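Molel Hand-Held Gripper Pair
For collecting cloth-handling examples without a robot on site
Tirkis Equipment, Girkville — page updated Tuesday, July 14, 2026

The Molel pair is a left and a right gripper, each worked by one hand. The operator does the task directly and the pair records it as training examples for a two-arm policy. Most of our customers use it for garments, towels and bedding.

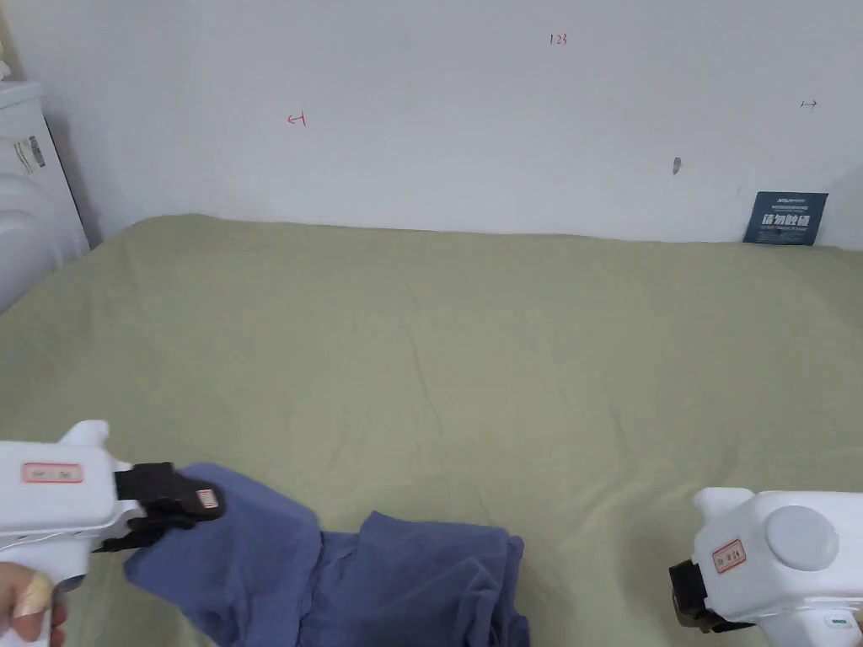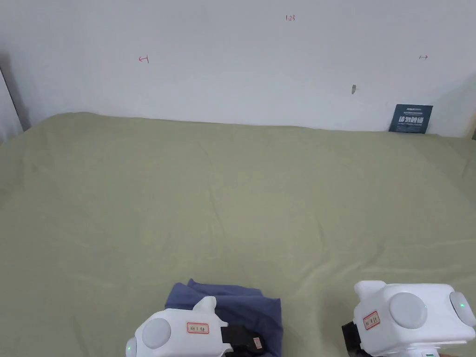
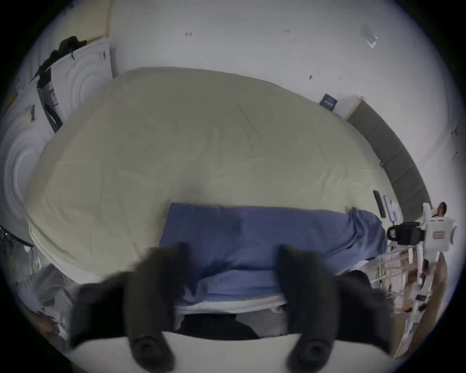
Blue cloth on a covered surface, seen from head height in the first two views and from a gripper in the third.

What it records

Each gripper records jaw opening, position and its own video. A head camera adds a wider view of the work surface. All streams share one clock, and an episode is saved as a single folder. If one stream drops out, the episode is flagged and left out of the export until someone has looked at it.

Jaws

Both grippers have black two-finger jaws on a white housing. The pads are sold as a wear part. Thin cotton is harder on them than heavy knits, mostly from being pinched against the surface underneath. Pads come off with one screw and can be changed between sessions without repeating the calibration.

Setting up

Pair both grippers with the recorder before the head camera. Close the jaws fully, open them fully, then wait for the ready tone. Repeat this whenever a battery is changed. Work on a flat, covered surface with even light, and keep the cover a different color from the garment. A sheet works well.

Start each episode with both jaws open and in view of the head camera. End it the same way. Episodes that begin with a jaw already closed have to be trimmed by hand, and that takes longer than recording them again.

Specifications

Weight, each gripper: 584 g
Battery, each gripper: 3000 mAh, removable
Episodes held on the recorder before offload: 1622
Export: Hamdy episode format, or plain video with a table of jaw and position values

In the box

Left gripper, right gripper, head camera with strap, recorder, two chargers, 16 spare pads, calibration card, printed guide.

Known limits

Position tracking gets worse when a gripper is fully under fabric for more than a few seconds. Large items such as duvet covers are possible, but expect to discard more episodes. The jaws are not sealed, so do not use them on wet laundry — a sealed version is planned for December.

Ordering and support

Pairs are matched before shipping and single grippers are sold only as replacements. Send the recorder number with any replacement order. For quotes, ask for Binta Nnaji. For calibration and export questions, ask for Tobiloba Olaniyan.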